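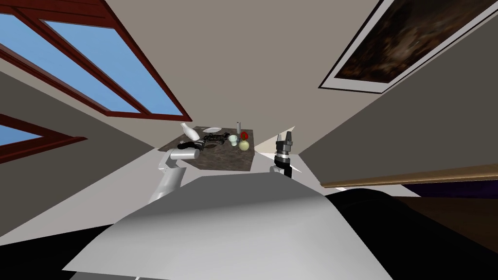

Condska Window Feeder, two stars out of 5

The box promises "a front-row seat for finches." I've had mine up since January and the front row has mostly been sparrows. They're fine birds, but I get those for free.

The suction cups are the weak point. Mine let go twice in cold weather, and Condska's advice was to wash the glass, which I had done. The seed tray is too shallow, so a good wind empties it. Mayuree Nuchit lent me her old Budex to compare – uglier, half the price, never fell.

It does come apart easily for cleaning, I'll give it that. The listing says it's been tested with 50 species. I'd like to know where, and who was counting.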